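Clear Storage Boxes: Frequently Asked Questions

Resura open-top boxes are sold singly and in cartons of 12. The answers on this page come from the questions our Camard shop gets most often by phone and at the counter. If yours is missing, write to Albertina Rebelo at the customer desk.

ORDERING

Can I buy just one box?
Yes. Single boxes are available in every size. The carton price applies only to full cartons of one size, so six small and six medium boxes are charged at the single price.

Do the boxes come with lids?
No. The Resura line is open-topped. Lids for the small and medium sizes are sold separately, and there is no lid for the large size. Lids from our older Garcia line do not fit. The Garcia rim is wider and the lid will sit loose.

How do I know which size to order?
Measure the inside of the shelf or drawer, front to back and side to side, at the narrowest point. Watch for hinges and drawer runners. Subtract a finger's width from each measurement so you can get the box out again. Size charts list the outside dimensions at the rim, where the box is widest.

Can I pick up my order?
Yes, from the Camard shop. Bring the order number. Pickup orders are held for 25 days and then put back in stock with a full refund.

USING THE BOXES

What are they good for?
Light things that you want to see without opening anything: sewing notions, chargers, packets of seed, craft supplies, bathroom items, tea bags, children's small toys. Customers also use them in kitchen cabinets to keep packets standing up.

What should I not put in them?
Heavy tools, canned goods in the large size, anything hot, and solvents such as nail polish remover or paint thinner. The walls are thin. They hold their shape well under an even load but will crack if a heavy object is dropped into a corner.

Can they hold food?
Wrapped or packaged food is fine. We do not recommend them for loose food.

Can I stack them?
Empty boxes of the same size nest inside each other. Filled boxes can be stacked only with lids on, three high at most.

How do I separate boxes that are stuck together?
Stand the nested boxes on a table, hold the lower one still, and turn the upper one slightly while lifting. Do not pry with a knife or screwdriver. If they still will not move, leave them in a warm room for an hour and try again.

Will labels stick?
Paper labels stick well to a clean, dry wall. To remove one, soak the outside of the box in warm water and rub with a soft cloth. A strip of card standing inside the front wall also works and can be changed as often as you like.

CLEANING AND CHECKING

How do I wash them?
By hand, in lukewarm water with a little dish soap. Rinse and dry with a soft cloth. Do not use the dishwasher, scouring pads, or window cleaner containing ammonia.

My box looks cloudy. Is it ruined?
Usually it is soap film. Wash it again with clean water and a spoonful of white vinegar, then dry it right away. Cloudiness that stays after this is fine scratching and cannot be removed.

How can I tell a crack from a reflection?
Clear plastic picks up bright lines from lamps and windows, and these are often mistaken for damage. Set the box upright on something plain and white, such as a sheet of foam board, and look through the walls from above and from the side. 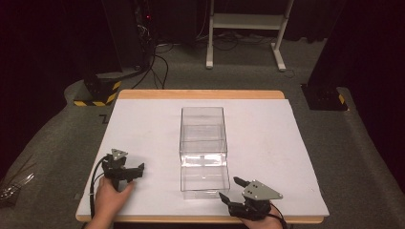 Then turn the box a little. A reflection will move or disappear when the box turns. A crack stays in the same place on the wall, and you can normally feel it with a fingernail. Check the corners last, with the lamp off if it is directly overhead.

RETURNS

My box arrived cracked. What do I do?
Keep the packaging and email a photo with your order number. We replace the box or refund it, whichever you prefer. You do not need to send the broken one back.

Can I return boxes I have not used?
Yes, within 67 days, in clean condition. Opened cartons can be returned, but the boxes that are kept will be charged at the single price.

Is there a limit for schools and offices?
No. For large orders, contact Arnaldo Mota before paying, as delivery times are longer. Our Gendside warehouse restocks the large size in March, and it may be short before then.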